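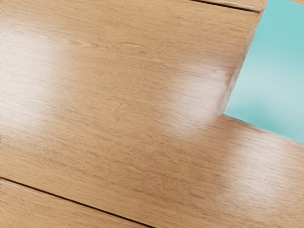 Support Portal – Manipulation Software
Ticket 173
Product: Gremex planning and perception stack
Environment: simulation, tabletop scene, single arm
Component: pose estimation, wrist view
Priority: Medium
Status: Resolved, pending customer confirmation

Reported problem

The customer, Wollenley, reports that the cube stacking task aborts in simulation with the message "target pose rejected, surface confidence low." The fault occurs after the upper cube has been placed and the arm is asked to confirm the stack. The same task completes when the table material is replaced with flat gray. The customer requests a correction that does not require changing the scene, as the glossy wood was chosen to match its own work surface.

Initial response

Support requested the scene file, the planner log and the material settings. All were received in September. The fault was reproduced on the first attempt with build 222.

Investigation

1. Joint states and the planned path were compared with the commanded path. No deviation was found, and the controller was excluded as a cause.

2. The collision model was reloaded and checked against the visual model of the table. The two agree.

3. Segmentation output was reviewed for the close views. Where pale reflections lie on the wood next to a colored face, the mask spreads from the face onto the table. The estimated edge then shifts, and the pose check fails.

4. The dark seams between the boards were tested as a second possible cause. Masking them had no effect on the result.

The external view was used as the reference for the stack layout during these checks. 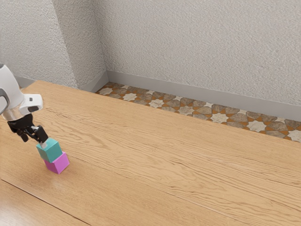

Attachment 3: External view, gripper at the stack, teal cube on top of the magenta-purple cube.

The upper cube is turned relative to the lower one. This was first considered a placement error. The task file sets no yaw constraint on the upper cube, and the angle is therefore permitted. Customers who need aligned faces should set the constraint in the placement goal.

Cause

The Hodau segmentation module applied a fixed brightness limit to all materials. The limit was introduced in build 141 for matte surfaces and was never extended to glossy ones.

Resolution

A patch has been supplied that reads the limit from the material profile. After installing it, please clear the perception cache and restart the planner – a scene reload alone will keep the old value. With the patch applied, Support ran the supplied scene and the pose check passed with the original wood material.

Open items

The Verhoeven scene exporter does not yet write the gloss value into the profile. Until it does, the value must be entered by hand. This is tracked in a separate ticket.

The customer is asked to confirm the result on its own installation before this ticket is closed.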